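手术机器人开放日回来了,写点流水账,有同去的吗?

发帖人:慢火炖豆腐
发表于 2022年4月22日

各位好,潜水很久的老坛友了,平时只在木工版晃荡,这回总算有点像样的东西可以写。我家那位在 Hurnness 培训中心做行政,他们办开放日,家属可以报名,我就厚着脸皮跟去了。路上堵得厉害,到的时候签到台的茶点已经只剩饼干,不过饼干挺好吃的(椰子味,我吃了4块)。

上午是讲座,下午分组看演示。我们这组由 Paweena Meesuk 老师带,人特别和气,说话慢慢的,谁问什么她都先点头再答。演示内容是机器人辅助缝合,在一块分层的组织块上做间断缝合,医生坐在控制台那边操作,我们围着屏幕看。
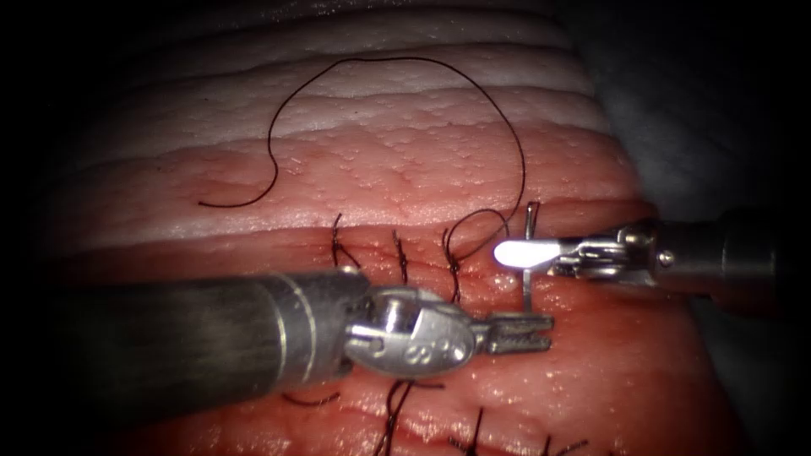 我原先以为“机器人手术”就是按个按钮,机器自己干活,大概是电影看多了。Paweena 老师听了直笑,说今天这两只机械臂每一下都是人在动,手柄那头手抖一点,系统会滤掉一部分,可是往哪儿下针、拉多紧,还得靠人。她还说新学员最容易犯的毛病是线拉得太紧,把切口边缘勒皱了。我做木工上夹子也老这样,听得脸上发热。

同去的有没有坛友?出来说说感想呀,我这外行看的肯定不全。

————

回复 1楼:半两陈皮

我也在!下午第2组,跟楼主前后脚。最佩服的是持针的那只手腕,转的角度人手真做不出来。我在口腔科干了不少年,缝牙龈的时候胳膊肘恨不得抬到天花板上去,看人家器械头轻轻一拐就过去了,心里酸溜溜的。

不过有句话得说:现场解说把它讲得太神了。缝一针的时间,我在旁边默默比了一下,熟手徒手缝比这快得多。开放性伤口真没必要上这个,它的好处在腔镜那种地方,口子小,位置深,手伸不进去。这一点讲座里一句带过,我觉得对来参观的普通人不太公平。

————

回复 2楼:老魏的扳手

不同意楼上。开放日又不是学术答辩,演示本来就得挑看得见的做,真塞进模拟腹腔里,大家围着看个黑盒子?再说慢也得看谁在操作,那天坐控制台的是学员,还是老师?我做工业机器人调试的,没去成现场,光看楼主描述猜的,说错了别骂我。

顺便问个我真正关心的:操作的人有没有力反馈?我们装配线上没有力传感器,活儿根本没法干,缝合这种软东西,要是全靠眼睛,我想想都冒汗。

————

回复 3楼:慢火炖豆腐(楼主)

扳手兄问到点子上了,这个我们组正好有人问!Paweena 老师说他们这套教学用的没有力反馈,学员得学着“用眼睛摸”,看组织凹下去多少,看线绷成什么样,慢慢就有数了。她讲这段的时候手上还比划着,特别投入,后排一位大叔也跟着比划起来。
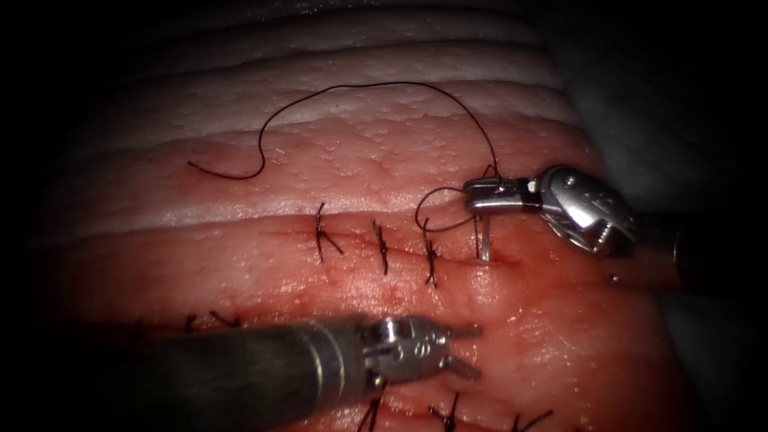 控制台那位是学员,练了3个月,打结还要停下来想一想。陈皮说的速度问题我回家也琢磨了,您是内行,我信您。可我这种看热闹的,正因为慢才跟得上,要是唰唰几下缝完,我大概只记得椰子饼干了。

还有件小事,我一直盯着器械,后来才发现隔壁桌的人全在看线。线尾留多长,他们也能争半天,跟咱木工版争榫头留不留缝一个样。

————

回复 4楼:半两陈皮

哈哈线尾那个我也听见了!争的人里头有一个是我。我习惯留长一点,免得结松,旁边那位护士长嫌长,说扎人,拆线的时候倒是好找。最后谁也没说服谁,去排队喝咖啡了。

学员练3个月能到这样,那我把前面的话收回一半。另一半还留着:宣传单上写“更快更准”,“更准”我不争,“更快”两个字我看还是划掉吧。

————

回复 5楼:Biltora小跟班

路过,说点费用方面的。我们单位去年问过类似的培训课,光是练习耗材,一个人一天就报500,还没算机时。所以开放日肯让人凑这么近看,我觉得挺大方了。要是真有心学,建议先拿普通腹腔镜训练箱练打结,便宜,在家就能练,线用缝纫线都行。

陈皮老师说的划掉“更快”我赞成。

————

回复 6楼:老魏的扳手

用眼睛摸,这说法我要偷去用。不过我还是持保留意见,眼睛会骗人,光线一变,反光一多,线到底绷没绷紧就难说了。楼主有没有问过,他们练的时候换不换视角?我们调机器,至少得有一路近的一路远的,不然深度老是判断错。

————

回复 7楼:慢火炖豆腐(楼主)

视角这个我当时真没想到要问,惭愧。我只知道操作的人看到的是立体画面,我们外面的屏幕是平的,所以好几次我以为钳子已经碰上了,老师说还悬着呢。抓线最考眼力,线又细又爱打卷,我在旁边替人家着急,手心都是汗。

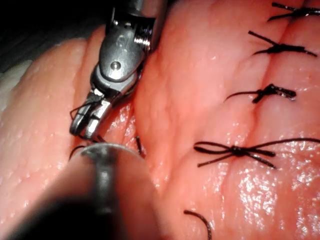

后来我们组还让大家轮流坐上控制台试了一会儿,当然没有针线,就是夹小胶圈往柱子上套。我前面那个小姑娘大概上初中,上手就会,套得又稳又快,她爸在后头拍视频拍得比谁都激动。轮到我,胶圈掉了2次,第三次总算套上,高兴得差点从椅子上站起来。脚踏板我一直踩错,以为是油门……

扳手兄,他们5月还有一场,听说报名表挂在 Hurnness 大厅和 Prendadov 图书馆两个地方,家属以外的人也收。你要是去,替我问问视角的事,也替我看看还有没有椰子饼干。

————

回复 8楼:老魏的扳手

行,我去报名。陈皮老师5月还去吗?想当面请教打结,顺便接着吵快慢的事。

————

回复 9楼:半两陈皮

去啊,吵架可以,咖啡你请。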